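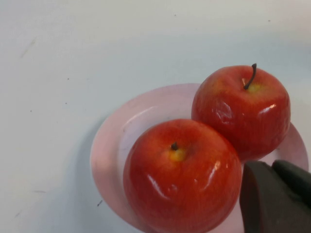

Two apples on the pink plate, gripper alongside.

How to share a packing table with Prullik

Updated 5 Mar 2018

Prullik is the arm at the Tomitz sample table. It sorts fruit onto plates, and you are now its supervisor. The title came without a raise.

1. Wipe the table and set out both plates, pink to the left, gray to the right.

2. Put the fruit between them. Keep it in one bunch. Mercy Rweyemamu likes to line hers up, and the arm gives her no extra credit. 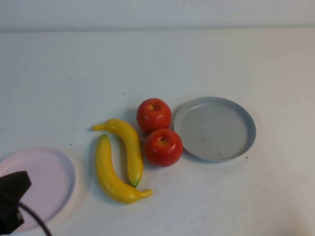 Bananas and apples in the middle, both plates empty.

3. Check that the cable has slack, then press Start and step back.

4. Watch the first 12 moves. After that you may do the labels, which used to be Valdis Vaher's job and is now everybody's.

5. If it stops, wait 10 seconds before you touch anything. Then press Reset. Talking to it is allowed.

6. Write each stop in the log, including the ones you caused with your elbow.

Shift breaks stay where they were. Prullik doesn't take one, so pause it before you go for coffee. Questions about the new rota go to Neema Ondieki, who has heard most of them.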